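Rubber Toys on the Counter: Cleaning, Drying and Putting Away

Small rubber toys end up in the kitchen sooner or later. They come out of the tub, get carried down the hall, and land next to the toaster. The kitchen is a fine place to deal with them, as long as you have a clear stretch of counter and some time before supper.

Start by taking everything off the surface you plan to use and wiping it down. Crumbs stick to soft rubber, and so does flour. Then line the toys up and sort them into two groups: solid ones, and hollow ones with a hole or a squeaker. The solid ones only need a wash. The hollow ones are where the trouble starts, as water sits inside and turns black. 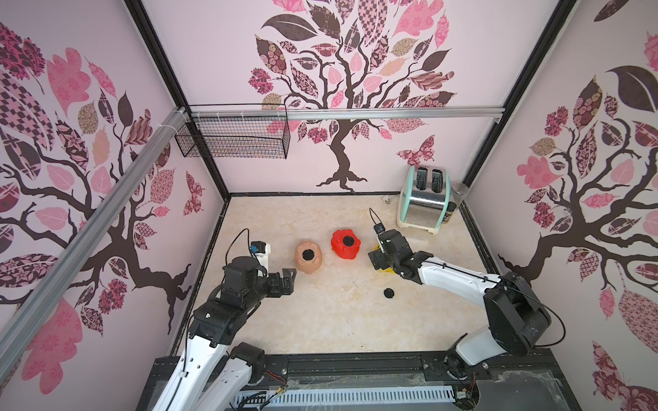
Fill a bowl with warm water and a small squirt of dish soap. Put the toys in and leave them for 20 minutes. Use an old toothbrush around ears, feet and beaks, where soap film builds up. Don't use a scouring pad. It dulls the finish and the dull spots pick up dirt faster.

For hollow toys, squeeze them under the water until the bubbles stop, then squeeze them out hard over the sink. Do this until the water that comes out is clear. If you still see black flecks after that, mix equal parts white vinegar and water and let the toy soak overnight. If the flecks are still there in the morning, throw the toy out.

Some toys have a separate piece, such as a ring or a plug. If it comes off without force, take it off and wash under it. If it doesn't, leave it alone and run the toothbrush around the rim. Small parts that come loose should stay away from children under three. I keep them in a jam jar on the top shelf until I get around to gluing or tossing them.

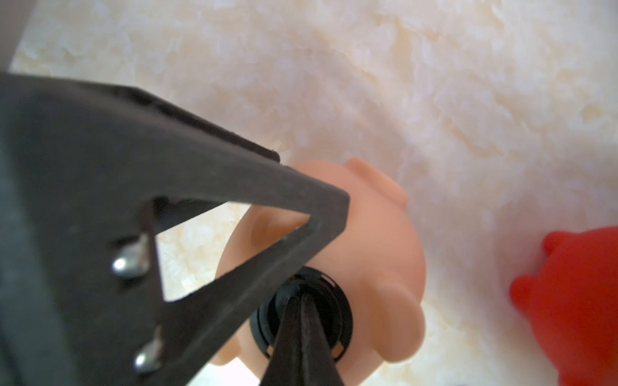

Can rubber toys go in the dishwasher?
Solid ones usually can, on the top rack with the heated dry turned off. Hollow ones and anything with a painted face are better done by hand. Paint comes off in the dishwasher a little at a time – you notice it when the eyes are gone.

Drying takes longer than washing. Shake each toy, pat it with a dish towel, and stand it with any hole facing down. A wire rack works well. Solid toys dry in a couple of hours. Hollow ones need over 18 hours in my kitchen, and more in damp weather.

Keep them back from anything that heats up. Soft rubber left against a warm kettle or toaster gets tacky, and it can mark the appliance too. Unplug whatever is on that part of the counter before you bring out the bowl of water, and move the cords up out of the wet.

Marks on the counter are a separate matter. Red and other strong colors can leave a faint stain on a pale top if they sit there damp for days. Baking soda and water, made into a paste and left on for 8 minutes, took out the one I had. Try it on a hidden corner first if your counter is real stone.

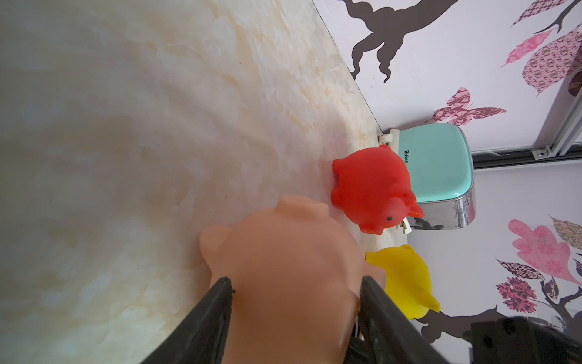 Pink pig held over the marbled counter, red pig beyond, with the yellow one partly hidden.

For storage, use a mesh bag or an open basket. A box with a tight lid holds in any damp that is left. I wash ours every 2 weeks and check the hollow ones each time.

Agnes Sandberg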